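How to fix a wooden drawer that sticks

Posted Jan 24, 2018

In our house every drawer sticks when the air becomes humid. It starts in June and it ends when we turn on the heating. For many years I only pulled harder, and in this way I broke one drawer front and two handles. Now I know the work is simple and it needs mostly patience. I write it down as I do it, for plain wooden drawers that slide on wood. If your drawers have metal slides with small balls inside, this page will not help you much.

What you need

A candle of plain white wax, or a block of paraffin
Sandpaper, 120 and 180 grit
A soft pencil
Wood glue and one or two clamps
A vacuum cleaner with the narrow nozzle
A small block of wood to wrap the sandpaper around

I use the furniture wax from Himel, but a candle from the kitchen does the same job. Please do not use cooking oil or spray oil. The wood drinks it, it becomes thick, and dust stays in it forever.

Step 1. Take the drawer out

Empty the drawer first. Pull it out until it stops, lift the front a little, and pull again. Some old pieces have a small wooden stop behind the front rail, which you must turn with a finger. If there is more than one drawer, write the position on the back of each one with pencil. They look equal but they are not. I once exchanged two drawers in a chest from Werkarlow and spent the whole evening sanding the wrong one.

Step 2. Clean everything

Vacuum the inside of the cabinet, also the corners at the back. I have found there a button, a paper clip and a lot of sawdust from the factory. Then put the drawer back, empty, and try it. Sometimes you are already finished.

Step 3. Find the place that rubs

Look at the sides and the bottom edges of the drawer in strong light from the side. Where it rubs, the wood is shiny or a little darker. If you see nothing, draw pencil lines across the edges, push the drawer in and out five times, and look where the lines have disappeared. Mark these places with a cross.

Check also that the drawer is square. Measure from corner to corner in both directions. If the two numbers are different by more than the thickness of a coin, a joint is open and you should do step 4. If they are the same, go to step 5.

Step 4. Glue the open joint

Pull the joint apart only so far as it goes easily. Scrape away the old glue, put new glue on both sides, and close it with a clamp. Measure the corners again before the glue becomes hard. Wipe away what comes out. I leave it for 18 hours, although the bottle says less.

Step 5. Sand a little

Wrap the 120 paper around the block and sand only the marked places, always along the grain. Make ten strokes, put the drawer in, try. Then ten more if needed. It is very easy to take away too much, and in winter the wood shrinks and the drawer will shake. Finish with the 180 paper and remove the dust.

Step 6. Wax the edges and the runners

Rub the candle hard on the bottom edges of the drawer, on the top edges of the sides, and on the runners inside the cabinet. You should see a thin white layer. Move the drawer in and out several times so the wax goes where it is needed.

Step 7. Look at the handle

With a narrow drawer, one bar handle in the middle is enough. Tighten the screws from inside, but stop when you feel resistance. With a wide drawer and two handles, use both hands. Pulling on one side turns the drawer in its opening and it blocks, also when everything else is right.
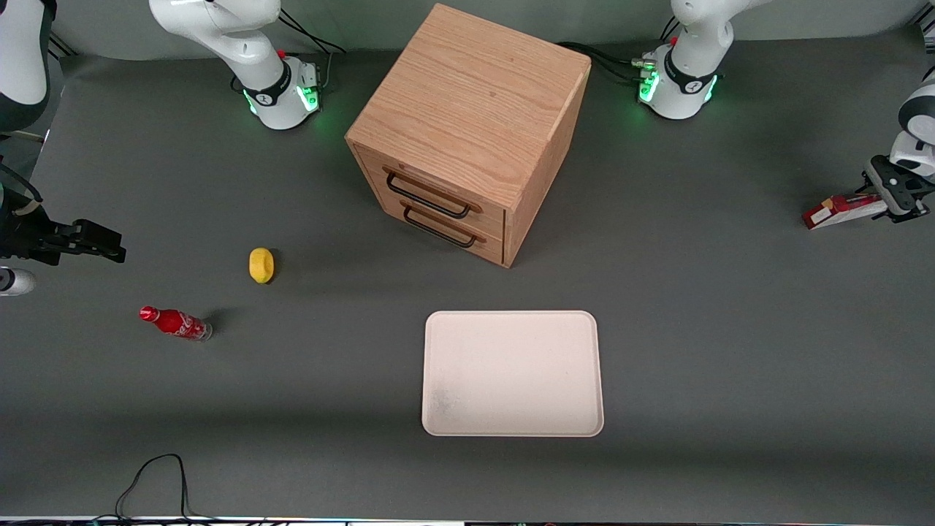 Seixas wrote to me about step 6 that beeswax is a mistake in a warm room, because it stays sticky and holds the drawer back after some weeks. Paraffin is harder and gives a better slide, according to this message, and old beeswax should be scraped off with a plastic card before you put anything new. I tried it on one drawer in the hallway and I agree.

If it still sticks

Put the cabinet on a flat floor and check it with a level. A cabinet that stands on an uneven floor twists, and no wax can help against this. A piece of cardboard under one foot is often enough. For small cabinets, check also that nothing heavy stands on the top, as a thin top can bend and press on the upper drawer.

If the wood is very swollen, keep the drawer in a dry room for a few days before you sand. Do not put it on a radiator. The bottom panel can crack.

I repeat the waxing once a year, before the humid months.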